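# Debt Covenants at Two Mid-Size Shipyards

Ewurabena Fiadzo and Yeison Arboleda
Corporate Finance II, group 4, November

Our project compares how two shipyard groups, Bevatcombe and Dela Peña, handled bank borrowing after new orders slowed. We read their annual reports and the lender notices attached to them. Prosier, the parent of Bevatcombe, was included only where it gave a guarantee.

## Loan terms

Bevatcombe had a revolving facility of $600 million with 5 lenders. The agreement set a minimum net worth and a cap on debt to equity. Dela Peña borrowed less, $391 million, but most of it was short-term and had to be renewed every year. We think this made it the weaker of the two, even though its ratios looked better on paper.
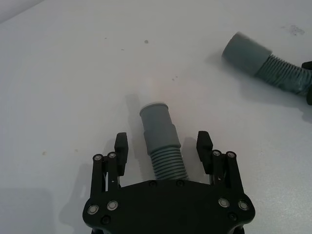

## What happened at renewal

Bevatcombe asked for a waiver before it broke the net worth test. The lenders agreed - at a higher rate, and with a charge over the Cingate yard. Dela Peña waited until the quarter had closed. Its auditors then moved all of the debt to current liabilities, and two suppliers shortened their payment terms.

## Limits

We could not get the full text of the Dela Peña agreement, so the part on cross-default relies on the notes to the accounts. Exchange rates are year-end rates. Yeison did the ratio tables and Ewurabena wrote the section on renewal.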